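**Waiting Areas and Waste: How Shared Rooms Get Used at Becerra Hall**

Project report, Introduction to Building Studies
Group members: Nayeli Cortés, Yareli Espinoza, Theophilus Owusu
Submitted November 5, 2018

Our project looks at small shared rooms: lounges, waiting areas, and the corners of hallways where someone has put a couple of chairs. We wanted to find out what makes people sit down in them and what makes them look neglected after a few months. 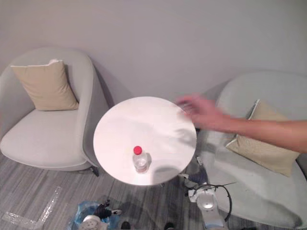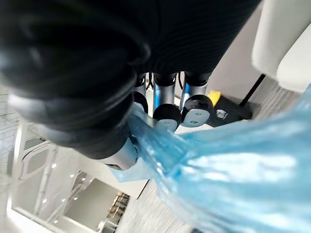
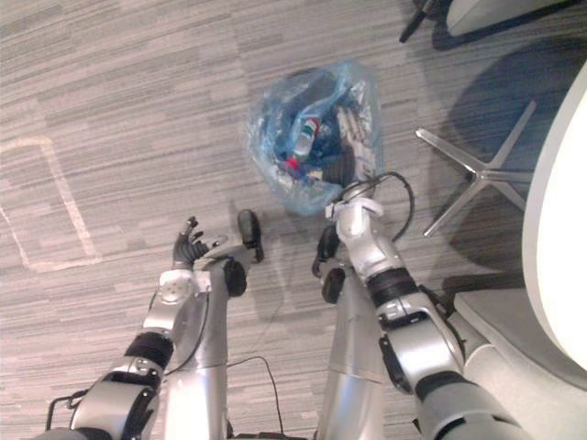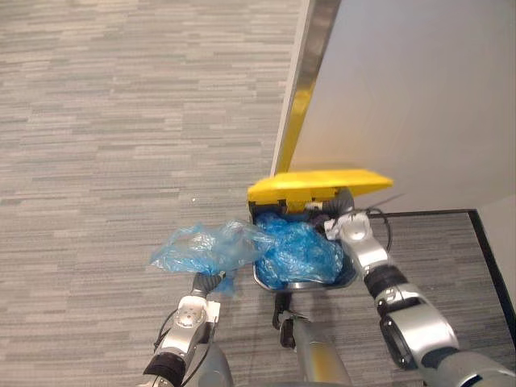

*Figure 1. Top picture: armchairs and round table. Last picture: trash bin with yellow lid.*

## 1. Background

Becerra Hall was built as an office building and turned over to teaching in stages. Most of the offices were joined to make classrooms. The leftover spaces became sitting areas, and each department furnished its own. There was never one plan for all of them, so the furniture, lighting, and cleaning schedule differ from floor to floor.

Noemí Valdovinos, who manages the building, gave us the floor plans and let us read the cleaning log going back to January. The log lists each visit by room and has a column for remarks. Most of the remarks are short ("bin full," "spill by window").

## 2. Method

We handed out a paper survey at the main entrance and got 60 back. It asked which sitting areas people used, how long they stayed, and what they did there. We also asked for one change they would make.

Theophilus went through the cleaning log and marked every remark that had to do with trash, spills, or moved furniture. Yareli and Nayeli visited the rooms in the morning and again after lunch and wrote down whether anyone was sitting there. We did not record names.

## 3. Results

The sitting areas near a stairway were used the most. People stayed in them for a short time, mainly between classes. Rooms at the ends of hallways were used by fewer people, but those people stayed longer and often came back to the same seat.

Soft chairs were more popular than hard ones in every answer that mentioned chairs. Several people said they wanted a table high enough to write on. Outlets came up often too, and one person wrote only the word "outlets."

The log showed that full bins were the most common remark. They were reported more often in rooms where the bin stood behind a door or in a far corner. We think people on this floor carry trash in from the vending area, but the log does not say where it came from.

## 4. Costs

The department has a budget of $2,000 for all the sitting areas this year. A chair from Durkano, the supplier the college already uses, costs $200 before delivery. Mislow sells a similar chair, but we did not get a price in time for this report.

Moving the bins costs nothing. New outlets would need an electrician, and Ms. Valdovinos told us that work comes out of a different budget.

## 5. Problems with the study

Our survey was only given out at one entrance, so people who use the Saramside door were mostly missed. We also wrote the question about length of stay badly. Some people answered for one visit and some for a whole day, and we had to leave those answers out.

## 6. Recommendations

- Move bins to where people walk past them on the way out.
- Buy writing-height tables before buying more chairs.
- Repeat the survey at both doors.
- Add a column to the cleaning log for the time of day.

The survey form and the tally sheets are in the appendix.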